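# Gerkora serving tray, beige, after one summer of use

I bought two of the Gerkora rectangular trays in July to replace a bamboo one that had split along a corner. They come in beige and a dark green. I took beige, and I have used one or both at nearly every meal for three months. This review covers the tray and, briefly, the Curetti striped mat I ordered with it.

**Build**

It's plastic with rounded corners and a raised lip all the way around. The inside is flat, with no molded sections for cups or cutlery. Some people will want those sections. I don't, since my old cafeteria-style tray had them and nothing I own fit in them. On the Gerkora you can lay a dinner knife lengthwise against one side and still have most of the tray free for a bowl and a glass.

The lip is high enough to stop a fork from sliding off when you go up stairs. It won't hold back a full spilled glass, but it did contain half a cup of coffee long enough for me to get to the sink.

There are no handles. You grip it by the lip, and with a heavy load that gets uncomfortable. I would not carry two full dinners on it. For one person's meal it's fine.

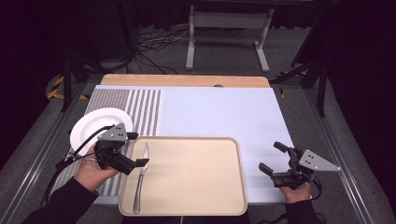
Cutlery does slide around on it. The surface is smooth, and a knife placed down the left side will drift toward the middle if you tip the tray even slightly. My neighbor Margarida Veloso has the older Barreto tray, which has a rubbery coating, and hers holds things in place much better. On the other hand, her coating has gone tacky near the edges and picks up lint from dish towels. I'll take the sliding.

**Cleaning**

A wipe with a damp cloth takes care of crumbs and most sauces. Tomato left overnight gave me a faint orange patch, and it took 30 minutes under baking soda paste to lift it. The label says top rack only. Mine is too long for the top rack, so I wash it by hand and stand it on end to dry. Water collects under the lip – give it a shake before you put it away.

Scratches show up when the light is low. I can't feel any of them with a fingernail.

**The Curetti mat**

Gray and white stripes, the same price as the tray, and a little disappointing. It looks good under a plain white plate. It also shipped rolled up, and the ends kept lifting until I left it under a stack of cookbooks for a few days. It now lies flat. I keep it over a tablecloth most of the time, and it shifts less there than on bare wood.

**Where I bought it**

Both came from Sturnside. The first tray arrived with a chip in one corner, and they replaced it without asking me to send it back. The chipped one holds seed packets in the garage.

**Verdict**

Good tray, fair price, no handles. I'd buy it again for breakfast and lunch. If you carry heavy dinners or have trouble with your grip, get something with cutouts. I would skip the mat unless you have a week to flatten it.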